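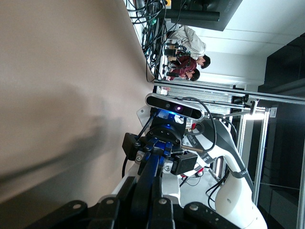 Print | E-mail

3.2 Cortisol in the evening samples

I'll admit I expected the evening cortisol values to be a mess, and they mostly weren't. We spun 300 saliva tubes at the Boyer site, froze them within 24 hours, and ran them all on one lot of the Gidero kit. The morning peak looked the way it does in any textbook. The late samples sat low and flat, except in the night-shift group - those folks were still high at bedtime, and I really didn't want to believe it until we reran the plates in February.

Figure 3. Median salivary cortisol by time of day, day-shift and night-shift groups.

We left out tubes with visible blood, as in section 2.4.

We use cookies to remember your settings. Accept | Manage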